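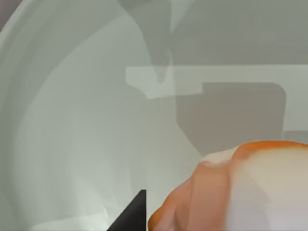

Gripper closes too early in simulation: how to find the fault

In October our simulated arm began to close its fingers before it reached the object. The log said "grasp complete", but the fingers held only air. We use the Hernent simulator with the Rulley controller. Other versions can have different menu names.

Before you start, stop all running episodes and save the log. Do not test on the real arm until step 5 is finished.

1. Open the log and search for the first "contact" message. In our case it came at simulation step 1283, much before the fingers could touch anything.

2. Switch on the collision shapes in the Bemura viewer. Compare them with the visible shapes. Our object had a collision shape 20 mm bigger than its mesh - an old scale value was left in the file.

3. Correct the scale and reload the scene completely. A simple reset keeps the old shape in memory, and we lost one Sunday with this.

4. Look again from the wrist camera. If you see the object pass through a finger, the shape is now too small.

5. Run 2000 steps with the closing force on the lowest level. Repeat 3 times with different start positions.

If the early contact is still there, check the finger shapes also. They are stored in a separate file, and the reload in step 3 does not touch them.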